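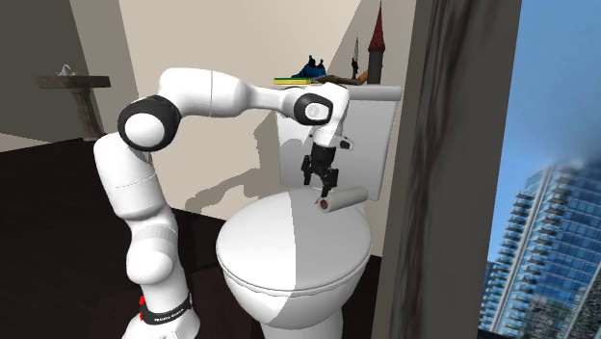
September, bench notes, sim side

Bathroom world is up and running on the shop machine! The arm loads, the gripper loads, and the toilet has a proper lid with collision on it (the last mesh was a hollow shell and everything sank straight through). Big thanks to Felicja for the new one.

Task for now is the paper roll: start it on its side on the closed lid, come down from above with the fingers pointing straight down, close, lift, hold. I want that boring and repeatable before we try putting it anywhere else.

Clutter on the tank is from Miłosz's random object script. It picked a shoe on top of a book, a knife standing up, and a little castle tower with a red roof, and I love it. The tower is the tall one, so the planner has to treat it as a keep-out on any swing to the right. Kojo wants the knife lying flat in the next batch — fine by me, it's one line.

Settings I'd like to remember:
- physics step count per episode: 3,000
- grip closes over 300 steps, any faster and the roll squirts out
- 8 random starts per batch for now
- seed 88 is the nasty one, keep it in the test set

Still to do: the roll is too stiff. A real one squashes a bit when you pinch it, and ours behaves like a pipe. Behrouz has an idea about softer contact values and I'm itching to try it. Also need to check the wrist doesn't wind up on the way back home. If both look good, I'll push the whole thing to the Galon folder tonight so Ayman can run it on his laptop.

We use cookies to improve your experience on this site. Accept | Manage settings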